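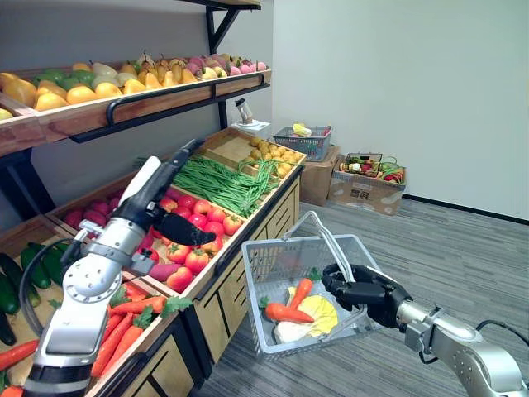 Unit 5: Planning and Budgeting for a Two-Arm Picking Station

Course handout, revised 6 Dec 2022

Purpose of this unit

Students will prepare a purchase plan for a station that selects produce from a stand and places it in a shopping basket. The plan is to be written for a finance office that has no technical staff. Terms such as "end effector" should be replaced with "gripper" or "hand" wherever the meaning is the same.

1. Start with the task

List the goods to be handled before requesting any quotation. Tomatoes, green beans and carrots with their tops place different demands on a hand, and a supplier who has been told only "vegetables" will quote for the easiest of them. State whether one arm must hold the basket while the other picks. If so, the load on the holding arm increases with each item added, and the payload figure must cover the full basket and the hand itself.

2. Separate the quotation into lines

Suppliers often offer a single package price. Ask for the following as separate lines:

Arms and controllers
Hands or grippers, including mounting parts
Cables and spare cables
Stand, bins and practice goods
Installation and staff training
Service after the warranty period

In the class exercise, Gedent quotes for the arms and Trotance for the hands. Neither quotation includes the mounting parts between the two. Students should identify the gap and assign it to one supplier in writing.

3. Wear parts

Gripping pads, collars and fasteners near the hand are subject to wear and should have their own budget line. The exercise uses a pad set priced at $336, a service visit at $520 and a yearly cable allowance of $300. One of each comes to $1,156 – a sum that is easily left out when only the purchase price is compared. Record who will inspect these parts and how often.

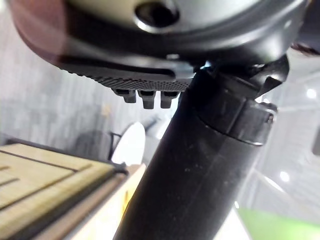 A reader of the October draft asked whether pads should be bought with the station or left until the first service visit, given that the Sperling price list allows either. The course position is that one spare set belongs in the first order. Delivery times for small parts are seldom guaranteed, and a station without pads cannot be used.

4. Space and floor plan

Measure the reach of both arms, then add room for a person to refill the bins from the side. Attach a drawing to the plan. Ciltard, the lease provider in the exercise, will not approve a contract without one.

5. Work to be submitted

A one-page budget table, a list of open questions for each supplier, and a short note comparing purchase with lease over the service life chosen. State the service life at the top of the note.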